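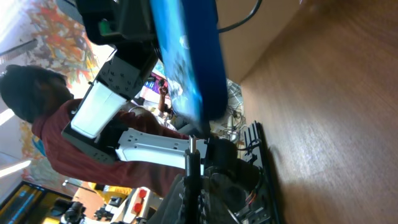 **Does the Tarkiline add-on need its own scheduler licence?** It runs on the scheduler already included with the base CRM. A separate licence is only required when more than 100 jobs are queued per org.

That was the first item cleared up at the Brirkitz partner open day, 2018-12-18, which I attended to assess duplicate-record handling before our April migration.

## Sessions attended

The morning session covered matching rules. Tarkiline compares incoming records on a composite key (normalized company name, postal code, phone) and writes candidates to a holding object. Merging is manual by default. Auto-merge can be enabled per object, but the setting is org-wide for custom objects, so a rule meant for Leads will also touch anything sharing the same key template. Normand Lévesque, who ran the session, confirmed that per-template scoping is on the backlog with no release assigned.

Batch size defaults to 200. On the demo org, a full pass over Accounts finished in 11 minutes. The Contacts pass stopped twice on a validation rule that required a mobile number. Failed rows go to a log object and are not retried.

## Brutora connector

Brutora was shown after lunch. It pushes merged records to an external billing ledger over REST. Points noted:

- Field mapping is stored as custom metadata and deploys with a change set.
- Outbound calls count against the daily API limit.
- Merge events are sent as 2 calls, an update and a delete. If the delete fails, the ledger keeps both customers.
- Multi-currency orgs need the corporate currency set before install.

I asked about accented characters in the company name field. Normalization strips them for matching and leaves the stored value alone. The Nguyen test account, loaded with and without diacritics, matched on the first run.

## Follow-up

Sandbox package requested. We still need the permission set list, as the printed copy omitted the log object. Parking at the Brirkitz office is behind the building and the lot is not plowed before eight.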